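Titside repair mornings are back, and we want your old computers

21 September 2023

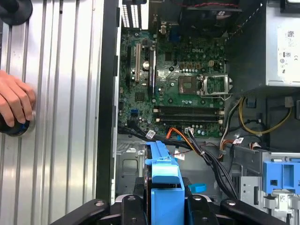 A Dell desktop on its side with the cover off and the processor on show.

Got a desktop tower gathering dust under the stairs? Bring it to us! I'm Hanna Kozłowski and I run the Merura repair mornings at Titside, where we open up old computers, see what's worth keeping and show people how to do the same at home.

We took in 243 machines last year, and 181 of them went back out to local families and clubs. The rest get stripped for parts – memory, fans, drives, even the odd screw, as I never seem to have the right one.

My favourite bit is still the moment the side panel comes off. People who have owned a computer for ten years lean in and say "oh, is that it?" and then they want to know what everything does (so do I, some mornings). We'll talk you through the motherboard and the slots, and if you fancy learning how a processor sits in its socket, Chaiwat Bunnag will happily go on about it until lunch.

Chaiwat joined us in August from Ursu, the bike workshop next door. "I thought computers would be fiddlier than gears," he told me. "They're not, but you do need better light."

There are 41 places at each morning and it's free to come along. Please leave monitors and printers at home – we just haven't got the shelf space. Laptops are fine, and do bring the charger if you can find it.

Our tools and benches are paid for by Irnitent, who have backed us for another year. Thank you!

To book a place or arrange to drop off a machine, ask for Hanna at the Titside front desk.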